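Cilitz brown wood work table, reviewed after one summer
Posted 2021-09-27
Reviewer: Mirjana Tomić

I bought the Cilitz in June to replace a folding table that had started to sag in the middle. I paid 191 dollars for it from Lumbao, plus 17 for delivery. It came in one flat box and the legs bolt on with the wrench supplied. Assembly took me 44 minutes by myself, most of it spent on one bolt that went in crooked and had to come out again.

The finish is a medium brown with darker streaks in the grain. Small screws are hard to find on it, so if you work with a lot of dark hardware, put down a tray or a light cloth. White and silver parts show up fine.

The top is solid enough for bench work. I take apart small assemblies on it, things you can hold in two hands, and it does not rock when I push down or twist. It did wobble in the first week. Tightening the leg bolts fixed that and I have not had to do it again.

The rounded corners were the main reason I picked this one over the Stitolville, which has square ones. I walk past the table all day and have not bruised a hip yet. The Stitolville does have a drawer, and I miss having one.

Cleaning is easy. A damp cloth takes off dust and most grease. I left a coffee mug on it overnight and got a faint ring that came out with a little oil. Solvent is another matter - I dripped some near the front and there is a dull spot now. Use a mat if you work with anything strong.
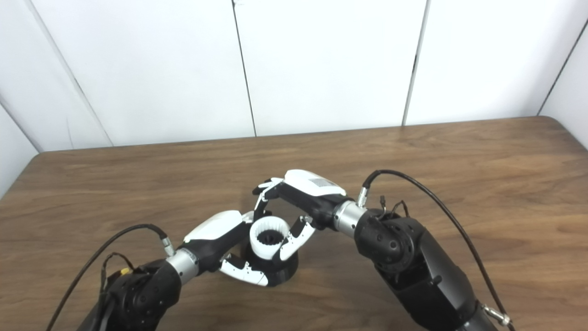

I have it against a white paneled wall, and the brown looks good there. There is plenty of surface left over when I am working on one small thing near the front, so I can leave other jobs out at the back and come back to them.

Feng-yi Chow has the same table and uses it for sewing. She says the edge snags thin fabric in one place. I ran my hand along mine and found a rough patch on the underside, which I sanded down.

Two complaints. The feet are plain and will mark a soft floor, so buy pads. And the instructions show the leg brackets the wrong way around in step two. Kultgate sells a set of pads that fit the feet well.

Four stars out of five. I would buy it again at this price.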